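Gadora Handheld Gripper Pair
For recording manipulation examples in rooms where people live 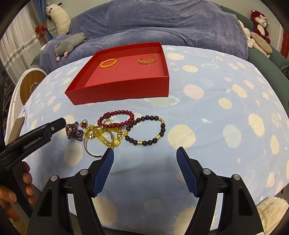

Jewelry-into-tray task, two grippers, one home. Bracelets are harder than they look.

Sold by: Camlow
Price: on request (yes, we find that annoying on other people's pages too)
Ships: as a matched pair, left and right

Overview

If you want a policy that can put a bracelet in a box, you need a lot of recordings of bracelets going into boxes. You can get those by driving a robot arm remotely, at the pace of a person wearing oven mitts underwater. Or you can hand someone a pair of grippers and let them do it on whatever surface they have, next to whatever stuffed animals they have.

The Gadora pair is for the second way. You hold one in each hand. The jaws do what your fingers would have done, the camera on the tool watches, and the file ends up on a card. No arm, no cell, no safety fence, no Thursday booking slot on the lab calendar.

What it's good at

Small, rigid things on soft surfaces. Sorting, tidying, packing, stacking, putting lids back on. The pads are ribbed, so round beads have something to sit against, and the tips are narrow enough to get inside a loop without sweeping the whole pile along with it.

Bangles are fine once you learn to come in over the rim. Beaded bracelets are picked up best by a short stretch of beads, and they will swing. Let them swing. Operators who wait for the swing to stop make beautiful, slow recordings that teach a robot to hesitate.

What it's not good at

Necklace chains. Fine ones slide between the ribs and then you are untangling a chain with two machines. Wet dishes are allowed but please don't tell us about it. Anything heavier than a full mug will tire your wrist well before it troubles the gripper.

Recording tips from our own sessions

Misaki Kuroda runs collection for us and has opinions, which we have edited for length.

Don't clear the room. A patterned cloth, a plush toy or two, a bow on the curtain: all of it is variety you would otherwise have to pay for. The first Camlow set was shot on one gray table, and the resulting model was superb at one gray table.

Rearrange the pile between episodes. Overlapping pieces are worth more than a tidy row. If every ring starts in the same spot, you have recorded one episode many times.

Move the tray too. People forget the tray.

Keep the fumbles. Mark them, but keep them. A drop followed by a clean second grab is useful material, and there will be no shortage of it on day one.

Numbers

Episodes per card: up to 832, for short tasks
Opening between jaws, fully open: 100 mm
Charge time: 63 minutes
Episodes in the sample jewelry set: 38

That last one is small on purpose. It is there so you can test your import scripts before recording anything you'd be sad to lose.

In the case

Two grippers, left and right
Spare pads, one set per gripper
Charging cable with two ends, so you can't charge only one and find out later
Skorkodetti desktop app, license for one machine
Printed quick guide by Natsumi Sakai, readable in one coffee

Software

Skorkodetti pulls the cards, lines up the left and right recordings and lets you trim the part where the operator says "is it on?" Exports are plain video plus a table of jaw openings and tool positions. If your training code wants something stranger, the Tsang converter is a separate download and is free. It is also a command-line tool with the manners of one.

Before you order

Tell us which hand your operators favor and what they'll be picking up. If the answer is mostly cloth, we'll suggest the wide pads. If it is mostly soup, we'll suggest another vendor.

Replacement pads are sold in pairs. The next pad batch is due in November.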